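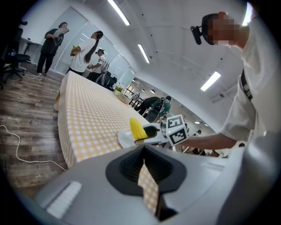

Corn on the cob: boil, grill or microwave?

Posted in Backyard Cooking

podano_pete
OK, settle this for me. I'm feeding 35 people at our block get-together in September and I want to do corn for everybody. My wife says boil it. My brother-in-law says anything but the grill is a crime. I've got one big stockpot and a three-burner gas grill that runs hot on the left side. What would you do?

Atieno M
Boil! I grew up on grilled corn and I love it, but for a crowd you'll be standing there turning cobs all afternoon and missing your own party. Big pot, rolling water, 7 minutes, done. And no salt in the water, my mother swore it toughens the skins.

hnat_p
Sorry, the salt thing is a myth. I salt mine like pasta water and it comes out fine every time. Also 7 minutes is too long for fresh corn, I pull it after four.

Atieno M
Four minutes is basically raw, Hnat! We've had this argument before lol. Mine comes out tender and people come back for seconds, so I'm sticking with it.

bosatlow_girl
Has anybody tried the cooler method? You put the shucked corn in a clean cooler, pour boiling water over it, shut the lid and leave it for half an hour. We did 40 ears that way at my cousin's graduation (two kettles plus the stockpot going, kind of a circus) and it stayed hot right through dinner.

podano_pete
Whoa, never heard of that. Doesn't the cooler end up smelling like corn forever?

bosatlow_girl
A little, for a week or so. Baking soda and leave it open in the yard.

hnat_p
I'd worry about a cheap cooler warping. Grill them in the husk, soak first, keep them on your cooler side. You get that smoky taste and the husk makes a handle.

Atieno M
And silk all over the tablecloth :) Pete, whichever way you go, melt the butter in a tall jar with hot water under it and let people dunk. So much faster than passing a stick around.

podano_pete
Dunking jar is happening. Leaning cooler for most of it, plus a dozen on the grill so my brother-in-law has something to do.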